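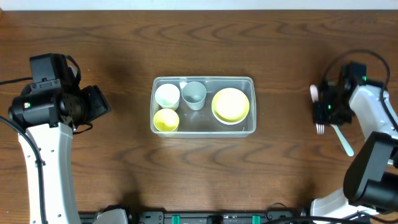
Moving out of a second-floor apartment in Virnusbridge in April and trying to work out how to pack the kitchen without buying a mountain of supplies. The movers (Angate) charge by the hour, and they told me they won't cover breakage on anything I box myself. So far I have cups and plates sitting together in a clear plastic container, with the plates stacked, and I'm wondering if I can move them like that with some padding or if everything has to go into proper dish boxes. The drive is 183 miles, the last 5 on a gravel road. I also have a set of Vitale dinner plates from my grandmother that I really don't want to lose. Is newspaper good enough? Do plates go flat or on edge?
Sylvie Sawatzky

Plates on edge, always. A plate lying flat in a stack takes the weight of everything above it, and one hard bump can crack the bottom two or three. Wrap each one separately, then bundle them in fours with another sheet around the bundle. Stand the bundles up in a small box with a few inches of crumpled paper underneath and more on top. When you close the flaps you should feel a little resistance. If you shake the box gently and something shifts, open it and add paper.

Plastic containers are OK for cups if you wrap each cup and fill the gaps. The trouble is that the sides are slick and hard, so whatever touches them needs padding. Also check that the lid really locks, and tape it anyway. I wouldn't put plates and cups in the same one for a drive that long — the plates are heavier and they win.

Newspaper works but the ink comes off on light-colored dishes and you will be washing everything when you arrive. A bundle of plain packing paper has 200 sheets at the place I used and it did my whole kitchen with some left over. Get two if you have a lot of glasses.

For your grandmother's plates, carry them in your own car. Floor behind the passenger seat, not the trunk. Write KITCHEN FRAGILE on the side of the other boxes as well as the top, because the top disappears as soon as they get stacked.
Manon Gagnon

just use towels and t-shirts, you have to move those anyway. did this twice and lost one mug
trornano_mike

Agree with Manon on most of it. One thing to add: ask Angate what it costs to have them pack only the dishes. My sister did that with a different company and then the breakage was on them. They capped it at 400 dollars for the whole box though, so read the form before you sign.
porchlight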